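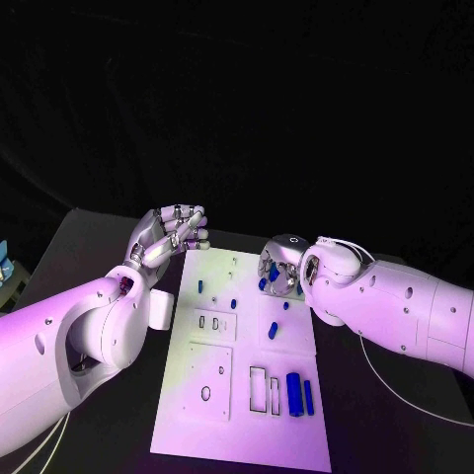
## 조립 보드 과제, 오른손에 핀 여러 개 쥐고 시작해도 되나요

**cledeck_02**

동아리 조립 과제 준비 중입니다. 보드에 파란 부품을 꽂는 과제이고 제한 시간은 15분입니다. 지금 방식은 오른손으로 핀 세 개를 한 번에 쥐고 구멍 위로 가서 하나씩 내려놓는 겁니다. 왕복 횟수를 줄이려고 이렇게 짰습니다.

문제는 첫 번째 핀을 놓을 때 나머지가 손가락 사이에서 돌아간다는 점입니다. 20번 돌려서 세 개 다 제대로 들어간 게 2번입니다. 그냥 하나씩 집는 쪽으로 바꿔야 할지, 쥐는 자세를 더 손봐야 할지 의견 부탁드립니다. 규정에는 한 손에 몇 개까지라는 말이 없습니다.

---

**납땜연기**

하나씩 집으세요. 우리 조도 작년에 같은 걸 해 봤고 한 달을 날렸습니다. 손가락이 여러 개라고 해서 각각 다른 물건을 잡고 있는 게 되는 건 아닙니다. 하나를 놓으려고 손가락을 펴면 옆 손가락에 걸리는 힘도 같이 바뀝니다.

---

**Zoldale_조교실**

규정 확인해 드립니다. 한 손에 여러 개 쥐는 것은 허용입니다. 다만 떨어뜨린 부품이 보드 밖으로 나가면 그 부품은 0점이고 다시 집을 수 없습니다. 보드 안에 떨어진 건 다시 집어도 됩니다. Melis 선생님께도 여쭤봤는데 같은 답이었습니다.

---

**clodagh_b**

저는 반대 의견입니다. 왕복 시간이 생각보다 큽니다. 로그를 보면 한 번 왕복에 18초인데, 부품이 많으니 그것만 합쳐도 시간을 꽤 먹습니다. 세 개가 무리면 두 개로 줄여서 해 보는 게 맞지 않나요? 바로 하나로 내려가는 건 아깝습니다.

그리고 작은 핀 말고 큰 부품은 어떻게 하고 계신가요. 핀만 빨라져도 나머지에서 막히면 의미가 없습니다.

---

**cledeck_02**

조교님 확인 감사합니다.

큰 부품은 전부 하나씩 합니다. 회색 길쭉한 부품은 오른손으로 비스듬히 잡고 보드 쪽으로 내립니다. 이때 왼손은 보드 왼쪽 위에 들어 둡니다.

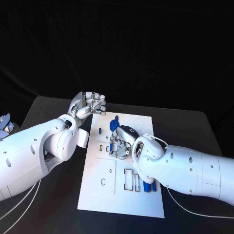

왼손을 거기 두는 건 충돌 검사 때문입니다. 더 가까이 오면 양팔 거리 경고가 떠서 프로그램이 멈춥니다. 경고 기준을 낮추는 건 Mac Mathúna 선배가 안 된다고 했습니다. 그래서 오른손이 일하는 동안 왼손은 대기 상태이고, 왼손이 일할 때는 반대입니다. 두 팔이 동시에 움직이는 구간은 시작과 끝뿐입니다.

두 개씩 쥐는 건 아직 안 해 봤습니다. 내일 돌려 보고 올리겠습니다.

---

**납땜연기**

> 왕복 시간이 생각보다 큽니다

18초면 이동 속도 설정부터 보세요. 기본값 그대로 쓰는 조가 많습니다. 보드에서 먼 구간은 속도를 올리고 꽂기 직전에만 낮추면 됩니다. 두 개 쥐기보다 그게 먼저입니다.

---

**clodagh_b**

속도는 저희도 올려 봤는데 멈출 때 손끝이 흔들려서 기다리는 시간이 늘었습니다. 기다리는 것까지 합치면 얼마 안 줄어요. 팔마다 다를 수도 있으니 둘 다 재 보시는 게 낫겠습니다.

---

**cledeck_02**

두 개씩 쥐는 건 실패율이 여전히 높아서 접었습니다. 속도는 먼 구간만 올렸고 흔들림은 참을 만합니다. 대신 왼쪽 핀을 왼손이 맡게 나눴습니다. 한 번에 하나씩입니다.

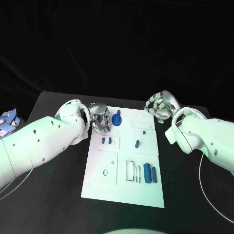 순서표는 Breathnach랑 다시 짰습니다. 예전 표는 오른손 기준이라 왼손이 쓸 수 있는 구간이 거의 없었습니다. 이제 왼쪽 위 패널은 왼손, 오른쪽 패널과 원기둥은 오른손입니다. 왼손이 작은 파란 부품을 집고 있는 동안 오른손은 빈손으로 오른쪽 위에 올라가 있습니다. 오른쪽 패널의 기울어진 핀은 지금 집기 자세로는 각도가 안 맞아서 따로 자세를 하나 더 만들어야 합니다. 굵은 원기둥과 가는 원기둥도 나란히 붙어 있어서 손가락이 들어갈 틈이 좁습니다. 가는 쪽을 먼저 빼는 순서로 바꿔 볼 생각입니다.

---

**납땜연기**

원기둥은 저라면 굵은 것부터 합니다. 가는 걸 먼저 잡으려다 굵은 걸 밀면 굴러가고, 보드 밖으로 나가면 0점입니다. 굵은 건 조금 밀려도 다시 잡기 쉬워요.

---

**clodagh_b**

가는 쪽이 바깥에 있으니 바깥에서 접근하면 안 밀립니다. 손을 어느 방향에서 넣느냐가 문제지 순서 문제는 아닌 것 같은데요.

---

**납땜연기**

그 방향이면 손목이 한계 각도에 걸립니다. 저희 조는 걸렸습니다.

---

**Zoldale_조교실**

참고로 시작할 때 원기둥 간격은 심사 쪽에서 놓는 대로입니다. 조에서 벌려 놓고 시작할 수 없습니다. 1월 연습 때 이걸로 다시 한 조가 있었습니다.

---

**cledeck_02**

간격은 몰랐습니다. 그러면 지금보다 더 붙어 있는 경우도 연습해야겠네요. 손목 각도부터 확인하고, 안 걸리면 가는 쪽 먼저, 걸리면 굵은 쪽 먼저로 가겠습니다. 순서표 파일은 Dridholm 공유 폴더에 올려 뒀으니 필요하신 조는 가져가세요.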